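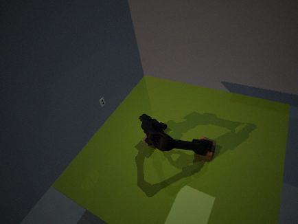
Section 7 – Working alongside the Pelkonen arm

For packing and sorting staff at Clarnham. Read before your first shift on the bench. Shift leads, keep a copy at the station.

7.1 What changes for you

The arm takes over lifting and placing of blocks. You still load, check and sign off. Nobody's hours change in March, but the job does – less reaching, more watching, and someone has to be named on the board as bench lead for every shift. If the board is blank, the arm stays off.

Hand-sorting stays as the fallback. Keep in practice. Each person does one hand-sorted batch per shift.

7.2 Before you start

1. Clear the bench of tools, cups, gloves, tape.
2. Check the floor on the open sides. Nothing to trip on.
3. Check the stop button. Press, twist, release. Light should go amber.
4. Log in on the Pleltell panel with your own card. Not a mate's.
5. Choose the job from the list. If the job isnt there, ring the desk, don't pick a near match.

Note: the panel takes up to 3 minutes to wake from cold. Pressing again makes it longer.

7.3 First pick

1. Put one block on the bench, flat side down. Slightly turned is fine, the arm corrects for it.
2. Step back behind the line.
3. Press Rehearse. The panel runs the move on screen, arm and bench only, no real movement.
4. Watch the gripper come down over the block. From some views the gripper hides the contact point, so switch view and look again.
5. Happy? Press Run. Not happy? Press Back and move the block.

CAUTION: Rehearse shows the bench as it was set up at install. It does not know about your trolley, your elbow or anything left out since.

CAUTION: never reach under the arm while the light is green. Stopped between picks is still green.

7.4 During the shift

Speed is set at 200 picks an hour for new teams. Leave it there. It goes up when the team asks, in writing, and only the bench lead can ask.

If a block is dropped:
1. Press Pause. Wait for amber.
2. Pick up the block, check the corners.
3. Chipped goes in the reject tray, good goes back on the bench.
4. Press Resume from behind the line.

Three drops on one batch – stop and go to hand sorting. Write it in the book. Drops are not counted against anyone, so please do write them down, we had weeks of blank pages at Kutumard and could not tell what was going wrong.

7.5 End of shift

1. Finish the batch or cancel it. Don't leave it paused.
2. Press Park and wait for the light to go out.
3. Wipe the bench, dry cloth only.
4. Tell the next lead about any drops, odd noises or chnaged settings. In person if you can.

Note: the gripper pads are due a change at some 2000 picks. The panel will nag. Desk holds the spares.

Pelkonen bench guide, Clarnham site | Questions: ask at the automation desk | © Pelkonen | Back to top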